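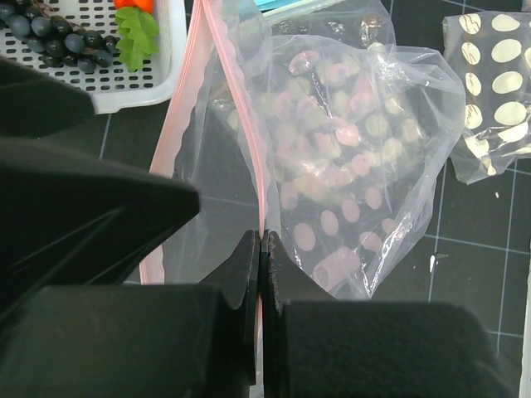 Wrist view, bag task: fingers closed on the lower edge of the zip-top bag.

Stunden Handling Group
Minutes of the demonstration working meeting, 22nd September

Chair: Chandrasekhar Bangera
Present: Chair, two demonstrators, data lead, mechanical technician, software (by phone), Salian representative for items 4 and 5
Apologies: purchasing

1. Minutes of the previous meeting

Accepted with one correction. Under item 3 the leader arm was recorded as having been recalibrated. Only the wrist joint was done. The remaining joints were done the following morning and the log has been updated.

2. Matters arising

2.1 The foot pedal for starting and stopping an episode has been replaced. The old one sometimes registered twice, which produced very short episodes with nothing in them. These have been deleted.

2.2 The second chair for the teleoperation bench has arrived. The demonstrators find it too low. Technician to look at a gas lift from the old office stock.

2.3 The request to move the bench away from the roller door was deferred again. Facilities want a drawing of the cable run first. The Chair will send one.

3. Progress on the bag task

3.1 The target remains 500 accepted episodes of picking up a soft bag and placing it in the basket. Data lead reported that collection is behind where it should be, mostly from time lost to the pedal fault. Collection by remote control with the leader arm is now running every morning. Hand guiding is being done in the afternoons on the second arm.

3.2 There was a long discussion of where on the bag the fingers should close. The wrist picture at the head of these minutes was on the screen for most of it. The grip there is on the lower edge, with the pink zipper strip running up and away from the fingers and the pink and pale green discs packed into the right side of the bag. The left side is mostly empty and the mat can be seen through it.

3.3 One demonstrator prefers an edge grip of this kind. The plastic goes flat between the fingers and she can tell from the wrist view when they have closed. The other demonstrator prefers to take a fold nearer the middle of the bag, and said that an edge grip with the load on one side lets the bag swing on the way up. Both were asked to describe what they look at while closing. The first watches the gap between the fingers. The second watches the overhead view and only glances at the wrist view.

3.4 Software pointed out that the policy gets both views at all times, so either habit is usable, but mixing two grips in one set without labelling them will make the results hard to read. Agreed that each episode be tagged "edge" or "fold" at the time of recording, by the demonstrator, before the next one begins. Tags will not be filled in afterwards from the video.

3.5 Agreed also that an episode where the demonstrator opens and regrips is to be kept, provided the second grip follows straight on from the first. The earlier practice was to throw these out. Software would like to see the correction in the data.

3.6 Clear plastic remains difficult. Highlights on the folds shift as the wrist moves, and where the bag is empty the grid lines of the mat come through it. The data lead asked if the mat should be changed for a plain one. Technician said the grid is useful for putting items back to a known spot. No change for now. A short comparison set of 30 episodes will be recorded on plain black card and looked at before a decision is made.

4. Hand guiding

4.1 The Salian representative joined the meeting and walked the group through the updated hand-guiding mode. With the mode on, the arm carries its own weight and can be moved by holding the forearm. The gripper is worked by a thumb switch.

4.2 Demonstrators reported that hand guiding gives a smoother approach but a worse close. The thumb switch has two states only, open and closed, and the fingers come together faster than either of them would do it by remote. With the leader arm the trigger is proportional and the bag can be felt for, slowly, even without force feedback. Salian said a proportional switch is planned for the March release. The Chair asked for that in writing.

4.3 A second concern is that the demonstrator's hand and sleeve appear in the overhead view during hand guiding. Software does not want the policy to learn from a sleeve. Three ways round it were talked over: replaying each guided motion with the person clear of the bench and recording the replay; masking the arm region; or using the wrist view only. Replay was favoured for rigid items. For bags it was thought unlikely to work, as the bag will not settle the same way a second time. Agreed to trial replay on the toy carrot and the grapes, and to leave bags to the leader arm until further notice.

4.4 The Chair noted that this makes the afternoon sessions less useful for the bag target. The demonstrators will swap one afternoon session in two over to the leader arm.

5. Fingers

5.1 Technician reported on finger wear. The textured face on the right finger is holding up but picks up dust and bits from the mat, and these end up on the bags. Wipe both fingers down at the start of each session with a dry cloth — no solvent, it lifts the adhesive.

5.2 The Tremik fingers are still on order. The quote came in at $1070 for the pair, delivered. The Chair approved the spend. Purchasing to raise the order on return from leave.

5.3 Question from software: will the colour or shape of the new fingers differ from the present ones? The present fingers are black and in view of the wrist camera all the time, and a change in appearance part way through the set is a known risk. Technician will ask. If they differ, they are not to be fitted until the bag set is closed off.

The Salian representative left the meeting.

6. Items and layout

6.1 The bench layout was reviewed. The white basket stays at the upper left as seen from the wrist view. Its position may vary by one grid square in any direction between episodes. Demonstrators have been tending to leave it where it is, and were reminded to move it.

6.2 Items beside the bag are to be kept in. The polka-dot item in its clear wrapper was raised as a nuisance, as it sits close to the bag and the two plastics look alike in the wrist view. Software wants it kept for that reason. Agreed that it be placed near the bag in some episodes and well clear of it in others.

6.3 Small debris on the mat was mentioned again. Brush the mat between batches. There is no need to stop in the middle of one.

6.4 Bags with split seams are to go in the bin and be replaced from the box under the bench. Contents to be tipped into the new bag as they are, with no attempt made to arrange them.

7. Rejected episodes

7.1 Of the last batch reviewed, 18 episodes were rejected. The main reasons were a late pedal press at the end of the episode, so that the recording ran on into the reset, and the wrist camera dropping out. The technician has traced the camera fault to a connector at the elbow and fitted a clip over it. It has not come back so far.

7.2 The data lead asked that demonstrators write a reason for every episode they reject themselves at the bench. "Bad" is not enough. A few words will do, such as "slipped at lift" or "missed basket".

7.3 Review of accepted episodes will be done by whichever demonstrator did not record them.

8. Demonstrator workload

8.1 Both demonstrators reported sore forearms after long mornings on the leader arm. Sessions are to be capped at two hours with a break in the middle. The technician will try a lighter spring in the trigger.

8.2 Neither demonstrator should be on their own in the bay while hand guiding is in use. This was already the rule but was not on the sheet by the door. The Chair will amend the sheet.

9. Visit from Koltetti

9.1 Koltetti have asked to see the bag task being demonstrated and to have a turn at the leader arm. The group was happy with this. Visitors' episodes will be recorded to a separate folder and kept out of the training set.

9.2 They have also asked to see the policy running by itself. Software would prefer to show it on the carrot only. The Chair will let Koltetti know what to expect.

10. Other business

10.1 The label printer is out of tape.

10.2 Software asked for the episode folders to be named with the grip tag first and the session second. Agreed, starting with the next session. Old folders will be left as they are.

Actions

Chair: cable drawing to facilities; written confirmation from Salian on the proportional switch; amend sheet by door; reply to Koltetti.
Data lead: add edge and fold tags to the recording screen; set up visitor folder; schedule the plain card comparison.
Technician: chair gas lift; lighter trigger spring; ask Tremik about finger colour and shape; printer tape.
Demonstrators: tag every episode; move the basket; replay trial on carrot and grapes; wipe fingers at session start.
Software: report on the comparison set once recorded.
Purchasing: raise Tremik order.

Next meeting to be held once the comparison set has been reviewed. Data lead to circulate a time.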